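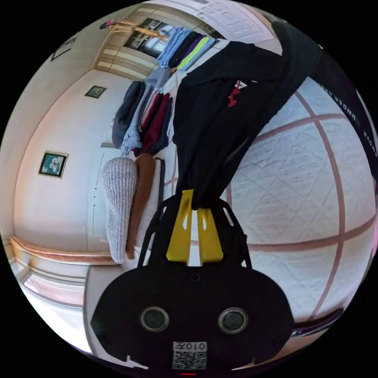 Capítulo 4. A roupa do dia a dia: separar, dobrar e guardar

Chegamos, enfim, à roupa! Quem acompanhou os capítulos anteriores já sabe arejar um quarto e organizar uma despensa, e talvez esteja pensando que dobrar uma camisa é coisa que se aprende sozinho, olhando a mãe ou a avó. Em parte é verdade, e ninguém precisa se envergonhar de dobrar à sua maneira. Mas uma peça preta e macia, amontoada sobre si mesma, esconde as mangas, a gola e até o lado direito do tecido, e é por aí que vamos começar, com calma, antes de falar em gavetas e prateleiras.

A professora Rocío Barroso, com quem preparei a primeira versão destas aulas, costumava pedir aos alunos que procurassem um ponto de referência na peça: uma etiqueta, uma costura, um pequeno logotipo vermelho e branco sobre o pano escuro. Achado o ponto, sabe-se para onde a roupa está virada, e o resto vem quase por si (quase, porque as mangas compridas têm lá suas manhas, como veremos na seção 4.3).

Neste capítulo trabalharemos com roupa leve, de malha ou de esporte, que escorrega mais do que o algodão engomado e pede uma mão paciente. Um piso de ladrilhos claros, bem varrido, pode servir de apoio a quem não dispõe de mesa grande, desde que se estenda antes um lençol limpo.

Tenha à mão, para os exercícios, uma camiseta, uma camisa de manga comprida e uma toalha de banho. As calças e os casacos ficam para o capítulo 5, junto com o método de Kerttu Niskanen para armários estreitos.

4.1 Reconhecer a peça antes de dobrar

Segure a camisa pelos ombros, deixe-a cair com o próprio peso e sacuda-a uma ou duas vezes, sem pressa.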